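4. Findings: How Staff Sort Flexible Film

This section reports on the handling of flexible plastic film at the six workplaces that took part in the study. It draws on 31 interviews and on the 497 entries in the discard diaries described in Section 3. Interview passages were translated where needed by the second author and checked with the speaker. Workplaces are named by the street or district in which they stand, and job titles have been kept general at the request of the participants.

4.1 Film as a category

Most written sorting rules in the study area treat film as one material. The municipal leaflet in use at the time of the fieldwork gave it a single line, and four of the workplaces had copied that line onto their own bin labels. Staff did not speak of film in this way. In interviews they used separate words for stretch wrap, carrier bags, liners, dust covers and what one group called "noisy plastic," meaning any thin sheet that crackles when pressed. The words were steady within a workplace and varied a good deal between workplaces. At Skedach, "cover" meant any sheet large enough to put over a piece of furniture. At Osman the same word was kept for sheets that had already been used once and put back on the shelf.

The difference matters for sorting. A warehouse worker at Osman who was handed a used dust cover did not think of it as waste and would not have written it in the diary. A new employee did write it down, and for the first weeks the diary from that site holds many entries that older staff later asked to have removed. We kept them, with a note, and return to the point in Section 5.

Interviewees were also asked to say how they knew that a given sheet could go in the film bin. The leaflet tells readers to look for the resin code. Few did so. Codes on large sheets are often printed once, near a corner, and a sheet that has been pulled off in a hurry rarely shows the right corner. Staff relied on feel and sound, on how far the sheet would stretch before it turned white, and on color.

4.2 Marks, stripes and doubt

Clear film with no marks was sorted quickly at every site. Doubt began when something was added to it. Paper labels were the most common cause, followed by tape and by printed color. Monique Aubert, who ran the receiving desk at Hendari during the study, described the problem in these terms: "If it is clear, everyone knows. If there is red on it, they stop and they bring it to me, and I have to decide whether the red is ink or tape."

Her account agrees with the diaries. Entries that mention a stripe, a band or a logo are more likely than others to carry a question mark or a second person's initials. Several give two answers, the first crossed out. The local recycler accepts film with a small amount of print but asks that tape be cut away, so the question staff were asking was a fair one. It was also hard to answer by eye. Once a sheet is creased, its folds hide the edge of a stripe, and highlights on a glossy surface make it difficult to see whether the color lies in the film or on top of it. Figure 3 shows translucent film in this state. Whether its red stripes are print or tape cannot be settled from the photograph.

We had expected that staff would respond to such doubt by placing the sheet in general waste, as earlier work on household sorting would suggest. This was the rule at two sites only. At the others, doubtful film was set aside. Hendari kept an open crate beside the receiving desk for the purpose, and Stikov used the lower shelf of a packing bench. These holding places appeared on no floor plan and in no written procedure. They were nonetheless known to every person interviewed at the two sites, including those who had been there less than a month. Material could stay in them for a long time. The crate at Hendari was emptied in May, shortly before the end of the fieldwork, and Ms. Aubert reported that she could no longer say what most of the pieces had been used for.

Figure 3. Creased translucent film with red stripes.
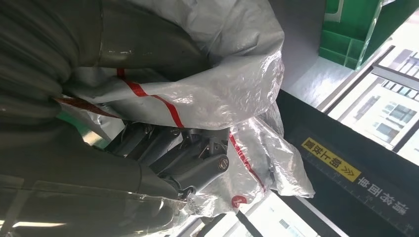 4.3 Volume and the problem of air

The second theme in the interviews was bulk. Film weighs little and takes up a great deal of room, and the collection contract at all six workplaces was priced by container. A bin of loosely bunched sheets may be mostly air. Managers were aware of this and tended to raise it early in the conversation. Floor staff raised it later, usually as a complaint about being told to flatten or roll large sheets at the end of a shift.

Three methods were in use. The first was to press the film down by hand or foot as the bin filled. This was quick, but the film rose again once the weight was taken off, and bins that had been pressed in the afternoon were often overflowing by morning. The second was to roll each sheet and tie it with a strip of the same material. Rolled film kept its shape and was preferred by the recycler. It was done regularly only at Skedach, where the sheets were large and arrived at a steady pace. The third was to stuff smaller pieces into one large bag, which was then tied shut. Most staff named this as the method they would choose if left alone.

Donal Ní Mhurchú, a shift supervisor at Skedach, linked the success of rolling to the layout of the building. A long table stood between the unpacking area and the bins, and sheets could be laid out on it without bending. When the table was moved for two weeks during floor repairs, rolling stopped. It resumed on the day the table came back, with no instruction given. He had asked for a second table on the upper floor and had been refused on grounds of fire access.

Stuffing raised a difficulty of its own. A tied bag cannot be inspected from outside unless it is clear, and even then only the outer layer can be seen. The recycler's drivers opened a few bags at each visit. If they found tape, food or rigid plastic, the whole bag was left behind with a printed slip. Staff at Stikov kept these slips on a nail by the door. They spoke of them with some irritation, since the slips gave a reason for refusal but did not say which bag on the pallet had been opened first or how much unwanted material had been found in it.

4.4 Who decides

At each site the final decision on doubtful film rested with one person, who had in no case been appointed to the task. Two worked at receiving desks, one was a bookkeeper whose office faced the bins, and the rest were long-serving packers. When that person was absent, diary entries grew shorter and question marks fewer. We do not take this to mean that there was less doubt. Colleagues explained that they saw little use in writing down a question when no one was there to answer it, and that the film in such cases went wherever there was room.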